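Guild Notes: The Season Three Edition
4/11/21

Matchmaking, or whatever we're calling it now

The big Trerkeo patch landed and the arena ladder has been reset, so congratulations to everyone on being Bronze again. It's a great leveler. Our best player and the guy who joined to get the free hat are now in the same bracket, and the guy with the hat is winning.

The main change is that matchmaking no longer looks at your team's power score. It looks at your win streak. Win three in a row and the game decides you are ready for anything, and "anything" has so far meant a full squad of maxed-out players who own every skin in the shop. I ran into one of these on Tuesday night with a team total of 282. Theirs was 904. I got one attack off, and it was a heal.

The trick, if you can stand it, is to queue in the first hour after the daily reset, when the pool is full of people doing their three matches before work. After that it thins out fast. By late evening it's you, me and four players from a guild called Skodix who I am fairly sure take turns sleeping.

Hero changes worth knowing

Hellström got his cooldown back to where it was in June, which the patch notes call "a light adjustment." His frost wall now lasts long enough to be useful and short enough that you'll still blame it when you lose. Put him second in the turn order. First is too early, and anybody who puts him third has never seen him alive in round two.

Pokinero is the one everyone is yelling about. Her poison stacks through shields now. Maybe it's a bug, maybe it's a feature – the developers have said they are "looking into the feedback," so plan on living with it through the end of the season. If you have her, use her. If you don't, bring a cleanser and kill her first. Several of you have told me you refuse to play her on principle, and I respect that, and I'd like you to look at where we are in the standings.

Guild war results

We finished 97th. That's up from last time, and up is up. Over half of our attacks were used this round, a club record as far as I can tell, although a couple were spent on the wrong target. The tower on the left is the one with the flag on it. I'll keep putting that in here until it sticks.

Kevin Buckley took the top score for the second war running and would like it known that he did it with no purchased gems. He has made it known in chat every day since. Well played, Kevin. Please mute yourself.

The shirt question

People keep asking about guild shirts. The vote was between black, dark gray and light blue, and light blue won because the black and dark gray people couldn't agree with each other. We're going with a polo. Yes, with a collar. The logo is still being argued over, so for now the plan is a plain one and a lot of imagination. 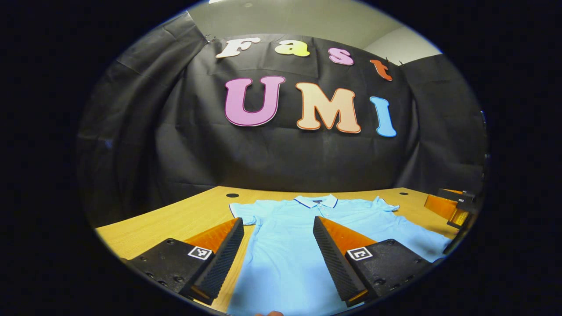

Light blue, short sleeves, collar. Start getting used to it.

If you want one, post your size in the merch channel before the next war starts. "Normal" is not a size. Neither is "same as Kevin."

Housekeeping

Donations reset with the ladder, so the counter next to your name says zero and you haven't been robbed. Anyone who goes two full wars without attacking gets moved to the bench guild, where the chat is quieter and, I'm told, the people are nicer. Send me a message if you're going on vacation and I'll hold your spot.

Next war opens Friday at reset. Left tower. The one with the flag.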